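Rules for arms near washers, second go

January 2, 2023

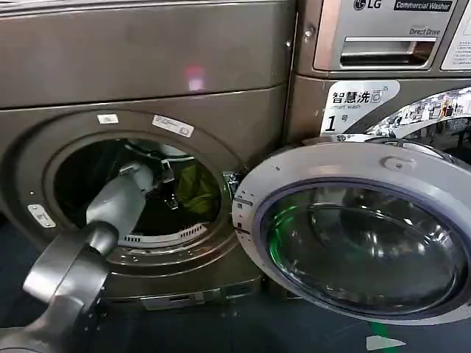 Right, so the September list was too long. Four pages and I reckon Veikko was the only one who got to the end of it. New year, shorter list. Typing this on my lunch so excuse the mess.

Door first. Open all the way, hand off it, then the arm goes in. Not half open and nudged with the forearm. We lost a hinge at Stukulbridge that way and Heiskanen charged us 400 for it, plus the wait.

Drum stopped. Meaning stopped, not slowing down. Machine powered off at the wall if you're doing anything with your own hands in there. I don't care how quick it is.

Speed cap. We run at 90 mm a second once the wrist is past the seal. Sixten wants it faster, Ulla wants it slower, so it stays where it is. Outside the door do what you like within the normal limits.

Rubber seal is the bit everyone forgets. It grabs. Come in through the centre of the opening and come out the same way, no dragging a sleeve over the bottom lip becuase it looks quicker.

One garment at a time. If it comes up with two, put both down and go again. Yes it's slow. Wultora's own sheet says the same thing, more or less, in much nicer language.

E-stop within reach of whoever is watching. And someone IS watching. Pentti and I argued over this one for most of a Friday, he thinks a fence does the job. Maybe in a factory. In a laundry people wander up with a basket and lean right in to see whats going on.

Log the grip faults, all of them, even the boring ones. Colour of the garment too if you can be bothered, I have a theory.

Still not sorted: what to do when something's stuck flat on the back wall. Rozália has a draft, will post it when she's happy with it. Until then stop, back the arm out, get it by hand.

Comments are open, be nice.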